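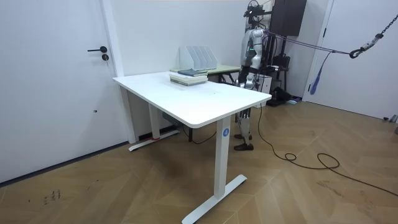
Ploststead Reading Room: furniture and refit
Progress report to the Gredura Fund, 31 March 2025
Prepared by Walter Mosquera

The grant covers the replacement of fixed desks with sit-stand models and the re-shelving of the local collection. Of the 15 desks ordered, all have been delivered and assembled. The white tops show scuffs and small marks, and the supplier, Purba, has been asked to advise on cleaning. Each desk is identified by a round blue label with a white letter, fixed to the leg column; the first is desk A.

The smaller green-topped desks have been kept and are used for the file organisers and for papers awaiting sorting. Cables beneath the new desks still hang down to the floor. Clips will be fitted before the room reopens to readers.

Hernán Yupanqui has so far checked 1,716 of the 2,042 volumes against the catalogue. The remainder will be completed by June.

Spending stands at 70 per cent of the award. No change to the budget is requested. The second instalment is due on acceptance of this report.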